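9 July 2021

I've been keeping track of my sleep since the start of June, and a few people asked how it was going, so I'm writing it up in one place.

The background is short. I was going to bed at a different time every night and getting up whenever the alarm had rung enough. Some nights I was out by ten. Other nights I read until one and then lay there being annoyed. I'd been tired for most of the spring and I'd blamed work, the weather and coffee, in that order.

My doctor didn't seem worried. She told me to pick a time to get up and stick to it for a month, including days off, and to write things down. So I did. I used the back half of an old Plakum notebook, one line per night: lights out, time awake, how many times I woke up, anything odd.

The getting-up time I picked was 6:04. It's a strange number but there's a reason. The 7:10 bus is the one I need, and I know from years of missing it that I take 65 minutes to leave the house, plus one to turn off the alarm. I stopped pretending I could do it in less.

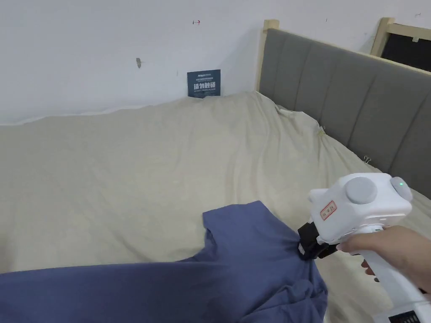
The first week was bad. I was more tired than before, and I fell asleep on the bus twice and rode to the Halás stop, then had to walk back. I nearly quit. By the second week I was getting sleepy at a quarter past ten without trying, and I started going to bed when that happened instead of pushing through it.

I also changed a few things in the bedroom. I moved the phone charger to the hallway. I put a heavier curtain up, and it helped more than I thought it would, as the streetlight is right across from the window. I bought a Geneo alarm clock with a dial and no radio. It ticks. I kept it in a drawer for the first few nights and then got used to it.

What didn't help: herbal tea (I just had to get up at two), earplugs, and a breathing exercise where you count backward. I kept losing my place and starting over, and that woke me up more.

Going over the notebook, I had 3 really poor nights after the middle of June. Two of them were after late dinners. The other I can't explain. Before that, poor nights were close to half the page.

The part I still find hard is naps. If I sit down on the bed after work I'm gone, and then the night is shot. I've been making the bed properly in the morning so that I'm less tempted to get back in it, and I go for a walk as soon as I get home. Some days I still lose that fight.
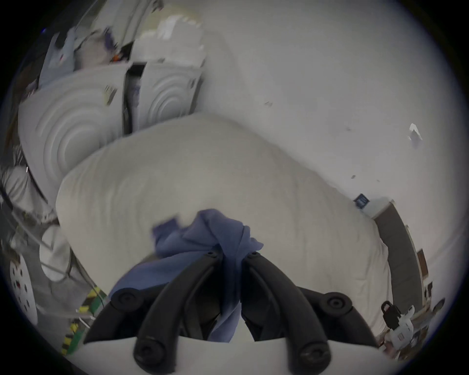 Annelore Teuber wrote to me after I mentioned the naps last time, and she thinks I'm being too strict. She naps for twenty minutes every afternoon, sitting up in a chair with her shoes on, and sleeps fine at night. Her view is that the trouble starts when you lie down, and that a short one before four o'clock does no harm to anyone.

She may be right. I tried the chair yesterday and mostly got a stiff neck, but I was up at 6:04 this morning without much trouble, so I'll give it another week and write down what happens.

I'm keeping the same wake-up time through the summer. The notebook has enough pages left to get me into the fall.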